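4. Your First Shift with the Folding Station

Welcome to the fun part! By now the Pledard arms are bolted down and the safety check in Section 3 is signed. This section covers a normal shift at the Gumolville laundry: what the arms do, what stays with you, and how the two fit together.

Before you start

1. Log in at the panel with your own badge. Shared logins make the shift notes useless.
2. Smooth the padded surface with your hand. Wrinkles in the cover confuse the arms more than wrinkles in a shirt do.
3. Press HOME and wait for both grippers to stop moving.
4. Choose a garment program. Team shirts are program 11.

Caution: Keep hands, lanyards and loose sleeves outside the yellow floor line whenever the panel light is green. Press PAUSE before you reach in, every time, even for a dropped sock.

Running a batch

5. Drop shirts on the surface as they come out of the cart. You don't have to flatten them or turn them collar up (we know, it feels wrong for the first week!). Finding the collar and the sleeves is the arms' job now. 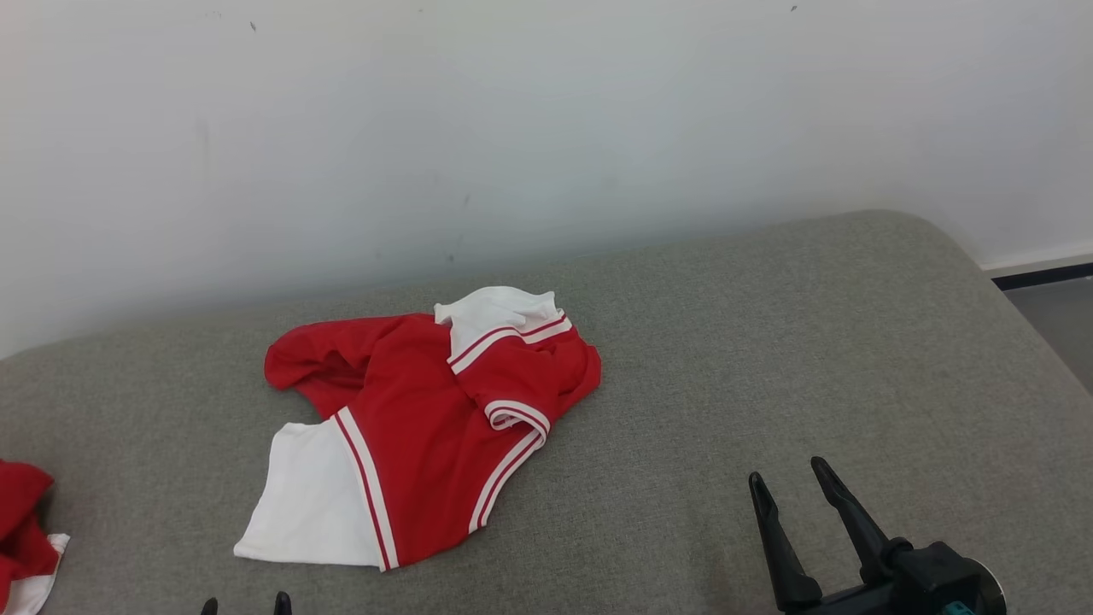
6. Press START and stay for the first shirt. If the arms make three tries at the same sleeve, press PAUSE, give the shirt a shake and lay it down again.
7. Check the folded stack for stains, missing buttons and wrong sizes. The arms don't judge any of this. You do, and your call is final.
8. Tag the stack and press NEXT.

Note: Inside-out shirts go in the blue bin for folding by hand. Lâm Nghiêm is collecting them for a new program, so please don't fix them on the quiet.

What changes in your day

Folding used to mean standing at one table until lunch. With the station running, you move between inspection, mending and customer orders, and the Lernine schedule rotates everyone through all three. In May the station folded 1,223 shirts, and the mending shelf was cleared for the first time since we opened. We were thrilled!

You can also teach the station. Hold TEACH, guide the arms through a fold you like, and save it under your own name. Saved folds go to Mohammadi support for review before they appear on the panel.

If the station stops

Code 50: a gripper is holding fabric it can't release. Press PAUSE, then OPEN, and lift the garment away.
Code 311: the surface cover has shifted. Pull it straight and press HOME.
Any other code: leave the arms where they are and call the shift lead.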